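Visit report: the Urgate Guesthouse and Small Hotel Fair

Members' pages > Visits and fairs

What the visit was for

The Urgate fair is aimed at people who let out rooms on a small scale: guesthouses, farm stays, pubs with a few beds upstairs. The big hotel shows are mostly about conference suites and spa equipment, and members have asked us before whether there is anything closer to home. Two of us went this year and paid our own fares. We looked mainly at laundry, breakfast, guest wifi and the booking side, as these were the subjects raised at the spring meeting.

On wifi, the advice was the same at every stand that would give any. Find out where the signal stops before buying anything, keep the guests' network apart from the one you use for card payments, and put the password in the room in large type.

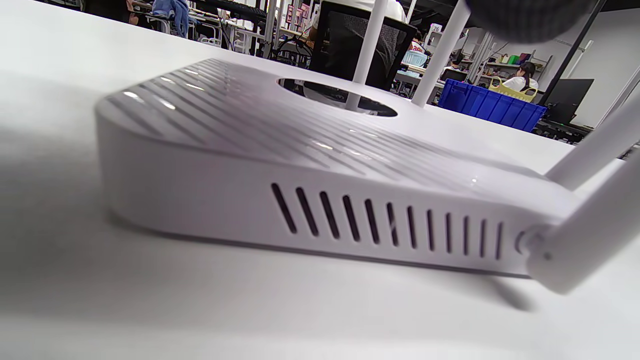
Surely the walls come first, one member replied when the notes went round by email. Ours are solid stone, the message went on, and the best kit at the fair won't get through them without a cable, so please could the report say something about the cost of running cable in an old house, and whether you can do it without taking up the floors.

We have tried to cover that further down. Please send any other questions through the members' page in the usual way. We are also collecting names for a return visit if enough people would share a minibus.

Getting in

Tickets are free if you register beforehand and charged on the door if you don't. The registration form asks for a business name, but a house name is accepted. Take a printed copy of the ticket. The phone signal at the entrance is poor and there was a queue of people trying to load theirs.
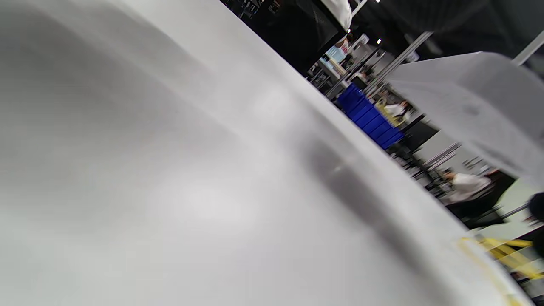
By Vasilis Golob
Tuesday, July 11, 2023
Filed under: Visits and fairs

We took the early train to Urgate and walked from the station. The signs run out at the ring road, where you need to go left past the builders' merchant and through the underpass. There is a shuttle bus, but it had gone when our train got in and the next was not for a good while. Going back we did catch it, and it was quicker than walking only because it was raining.

Exhibitors are grouped by subject, more or less. Bedding and laundry were nearest the doors, then kitchens, then software and payments, with insurance and finance at the back by the café. The plan in the printed guide did not match the floor in places, and several firms had been moved after the guide went to print. The stewards had a corrected sheet if you asked for one.

Laundry

This took up most of the morning. Nearly everyone we know does their own sheets, and nearly everyone says it is the job that would make them give up. The choice on offer was between hiring linen and buying a better machine.

Dimitriou run a linen hire service and now take small accounts. They deliver weekly and collect the dirty load at the same visit. The sheets we handled were a cotton and polyester mix, crisp enough, a bit thin. They do an all-cotton range at a higher rate. The contract has a minimum term and a charge for stained items, and it is worth reading how they define a stain. Tea counts. They do not cover the islands or the upper valley yet and would not be drawn on when they might.

For those who would sooner keep it in the house, Zuranora showed a semi-commercial washer and a matching dryer that will stack. The price for the pair is roughly £4,000 before fitting. We asked about the electrical supply and the answer was that most older houses will need an electrician to look first. Servicing is included to begin with and is by subscription afterwards. I thought the door handle felt flimsy for the money, but my companion did not.

One useful tip came from another visitor at the Dimitriou stand: buy all your pillowcases in one go from one batch, and write the date on the hem in laundry pen. Whites from different years never match once they are on the bed together.

Breakfast

Less to report. Most of the kitchen section was coffee machines, all of them too large for a house with a handful of guests. There was a talk on allergens in the side room, and it was the best thing we went to. The speaker worked through a real breakfast menu line by line, including the things people forget, such as the flour in some sausages and the celery in stock. She was firm that a verbal answer from whoever is serving is not enough, and that you should have a written sheet in the kitchen which is changed each time you change supplier. We have asked for the slides.

Plekley, the preserves people, had small jars for the breakfast table. The marmalade was good. The strawberry jam was very sweet and rather loose. They will print your house name on the label if you order enough, though the minimum order would last most of us well past the best-before date. Members could club together on plain labels. If you would be interested, let me know which flavours.

Wifi and old walls

I put the stone wall question to an installer who mostly works on farmhouses. He said that lifting floors is rarely needed. The usual way is to run cable outside, tucked under the eaves or down behind the gutter pipe, and come in through the window frame or a single drilled hole close to where you want the signal. Outdoor grade cable is needed for this and should be asked for by name. In a listed building you must ask the council before drilling, including for a small hole, and he had known people told to put it right at their own cost.

He would not give a price without seeing a house and I think that was fair. He did say that the labour is the larger part of the bill by a long way, so if an electrician is already coming for something else it makes sense to have the cable pulled on the same day.

The plug-in adapters that send the signal along the mains wiring came up as well. His view was that they work in some houses and not in others, and that you should buy from a shop that will take them back.

Bookings and payments

I found this part hard going. Every stand had a screen and a salesman, and the words were much the same at each. The questions that got us somewhere were plain ones. What do you charge when a guest cancels? Can I take my own bookings by phone without paying you for them? How do I get my guest list out if I leave? Two firms could not answer the last one and said they would email. As of writing they have not.

The deposit rules are worth a meeting of their own and I will leave them for now.

Food, seating and so on

The café was dear and the sandwiches had run out by one o'clock. Soup was still available. There is a bakery by the station that does filled rolls, and next time I would buy there on the way in. Seating is short. Cloakroom is free. The floor is hard and we were on our feet for most of the day, so wear proper shoes.

Would we go again

I would, but not every year. The allergen talk and the conversation about cabling were worth the fare, and the linen hire figures will be useful to several members. Half a day is enough if you skip the software. The organisers told us the next fair will be in September and that registration opens in the spring. Leaflets and price lists from the stands are in the box file at the meeting room, and you are welcome to borrow them as long as you sign the sheet.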